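# Umfrage im Stadtanzeiger: 703 Leute gefragt, fast alle zufrieden?

**felista_m**

Moin zusammen, hat jemand am Sonntag die Umfrage von Giter gelesen? Angeblich blicken die Leute in Dristmont so fröhlich in die Zukunft wie nie. Ich hab beim Frühstück echt laut gelacht.
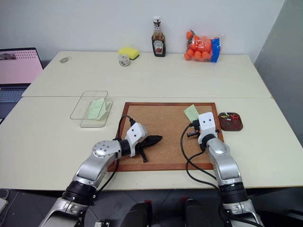 Jedenfalls kenne ich keinen einzigen Menschen, der da mitgemacht hat. Ihr?

**Bach_T**

Doch, ich! Mich haben sie abends angerufen, 16 Fragen, und bei jeder zweite Antwort irgendwas mit „eher zuversichtlich“. Ich wollte „geht so“ sagen, gab's aber nicht.

**k.akl**

> geht so gab's nicht

Find ich nicht so schlimm, Thắng. Wer fragt, muss halt irgendwo Grenzen ziehen. Und ich BIN zuversichtlich, die Linie 723 fährt endlich wieder bis Tiruvov :-)

**felista_m**

Karim, du bist auch zuversichtlich, wenn's ins Zelt regnet. Aber eine Skala ohne Mitte ist doch Murks!

**Cuiping**

Da muss ich widersprechen. Ohne Mitte wird oft mit Absicht gefragt, sonst kreuzen viele einfach die Mitte an. Mich stört was anderes: Im Artikel steht nirgends, wer das bezahlt hat.

**Bach_T**

Guter Punkt, hab ich am Telefon auch nicht gefragt (war grad am Nudelnkochen).

**nhan1925**

Steht online ganz unten, kleine Schrift: Auftraggeber ist der Stadtanzeiger selbst. Die nächste Runde kommt im Dezember.

**felista_m**

Danke Nhàn! Dann schreib ich denen mal und frag nach dem Fragebogen. Wenn was zurückkommt, stell ich's hier rein.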